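Comparing two fingertip sets on hand-held grippers: the jar test

Serari bench notes, part 4

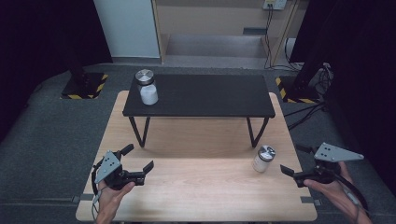
Hand-held grippers at the work table, with one jar on the raised black bench and a smaller one on the tabletop.

This procedure compares the Emeo and Noonan fingertip sets on the same pair of hand-held grippers. Allow one session per set. Do not change the camera settings between sessions.

What you need
Two hand-held grippers with cables
Two jars with screw lids, different sizes
A low bench to give a second working height
Grilla logging software

Setup
1. Fit the first fingertip set to both grippers. Check the plate bolts before connecting the cables.
2. Run each cable back past the wrist. A cable crossing in front of the fingers will catch on the bench legs.
3. Open Grilla and zero both grippers with the jaws fully closed. Open them fully and record the reading. Ours was 96 on the left and 96 on the right. If the two sides differ, repeat the zero.
4. Set the exposure by hand. Metal lids reflect overhead light, and auto exposure will shift when a lid tilts.

Test
1. Grasp the larger jar below the lid, lift it clear and set it down on the tabletop. Return it to the bench.
2. Repeat with the smaller jar, starting from the tabletop.
3. Hold the jar body with one gripper and turn the lid with the other.
4. Log any slip as a separate event.

Results
Over 344 trials per set, Emeo logged 141 slips, nearly all of them on lids. Noonan logged fewer on lids but was slower to release. We use Noonan for lid work and Emeo for plain transfers.

Replace either set after 800 grasps, or sooner if the pads show a polished strip.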